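Speaker notes: Surface finishes in the public rooms, Detosdale Civic Hall
Speaker: Tahmineh Daneshvar, 22nd May

Slide 1. Welcome members and thank the Tarkell Trust for its support. The hall has 58 rooms in public use; this talk concerns the refreshment rooms only.

Slide 2. State the policy. Stone is retained wherever it is sound. Timber is repaired in matching wood — replacement requires written consent. Refer to the Szalai survey, section 4.

Slides 3 and 4. Allow a moment for each before speaking.
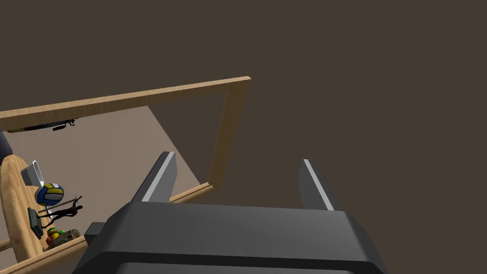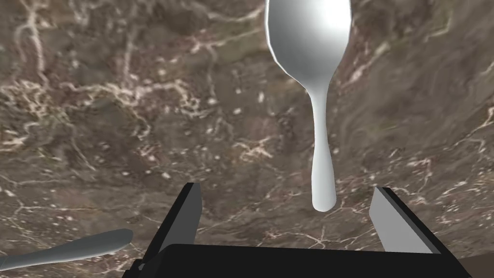

Rendered views: dark brown backdrop (slide 3); veined marble with spoon (slide 4).

Slide 5. Cleaning. Acidic products must not be used on marble. Spillages of wine, vinegar or fruit juice are to be blotted at once and reported to the duty officer.

Slide 6. Costs. The sum set aside for the first year is £2,852. Work on the Esitz Room begins in October and will take three weeks.

Pause for questions. Enquiries about room hire should be passed to the bookings office. Printed copies of the cleaning schedule are on the table by the door.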